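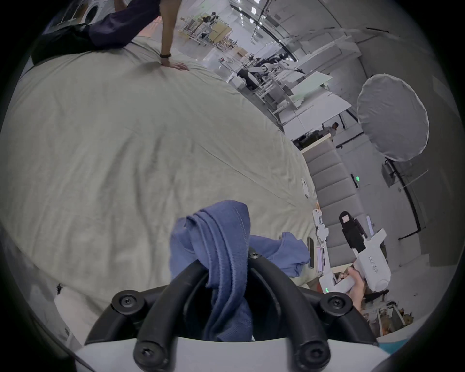
Attachment 1: blue knit garment and duvet.

Hunder Residents' Forum > General > Notices on the laundry room wall

Karby_Moderator
Sun 4 November
Members are asked for their views on the framed notice beside the dryers, entitled "Advice to Husbands on Wash Day". It has hung there since January. Two written objections have been received. The text is given below for those who have not read it.

"A husband shall not ask where his socks are until he has looked in the drawer marked Socks. A husband who folds one towel need not announce it at supper. Shirts do not iron themselves, though many men have waited to see."

There are 21 such lines in all. Please keep replies civil.

gaillard_flat10
I am one of the two objectors. I accept that the notice is intended as humour. My concern is that I have washed and ironed for a household of four for many years, and I do not care to be told weekly that I cannot find a drawer.

Soleo
With respect to the previous member, the line about the towel is a fair account of my late husband, who would have laughed at it. I should be sorry to see it go. My mother had a similar piece in her kitchen, addressed to wives, and it was a good deal ruder.

C. Hubmann
May I ask who wrote it? If it was copied from a book, the author should be named. If a resident wrote it, I would like to propose a correction to line 10, in which "practise" is used as a noun.

Soleo
It was already framed when I first saw it. I had always supposed that you wrote it, Mr Hubmann.

C. Hubmann
I did not. I would have spelt it properly.

gaillard_flat10
The spelling is not the ground of my objection. I would withdraw it if a companion notice, "Advice to Wives", were hung alongside at the same size.

pegbag
I cannot support that. One such notice is a joke and two are an argument. I also doubt that anyone could agree the wording.

Karby_Moderator
The suggestion of a companion notice is noted. Drafts may be posted in this thread, with a limit of 500 words. The present notice will stay up in the meantime, with line 10 corrected in pencil.

C. Hubmann
Ink would be preferable.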